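Chez Skoltach, le petit déjeuner sert de banc d'essai

La porte de l'atelier est restée ouverte tout l'après-midi. Pour sa journée de visites, Skoltach, jeune entreprise de robotique domestique, avait convié voisins, étudiants et clients potentiels à voir travailler ses bras articulés sur des objets de cuisine ordinaires.

Lena Kozłowski, responsable des essais, reçoit les visiteurs par petits groupes. Le programme, baptisé Bellesska, a démarré en septembre et compte 733 séquences enregistrées, dont 209 consacrées au petit électroménager. « Une coque brillante et arrondie, c'est difficile à saisir et difficile à voir », résume-t-elle.
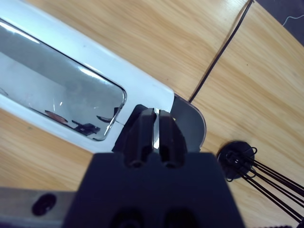

La pince refermée sur l'extrémité d'un grille-pain blanc, vue depuis le poignet du robot.

Talha Talpur, ingénieur, règle la force de serrage depuis son ordinateur. Trop faible, l'appareil glisse ; trop forte, le plastique marque. Les reflets du métal posent un autre problème : le logiciel les prend parfois pour des objets.

Keisha Boateng, venue avec deux collègues de la société Cavirby, aurait aimé voir le robot manipuler de la vaisselle. Ce sera pour la prochaine visite, promet Lena Kozłowski. Les inscriptions se font à l'accueil de l'atelier, par groupes de trois personnes au minimum.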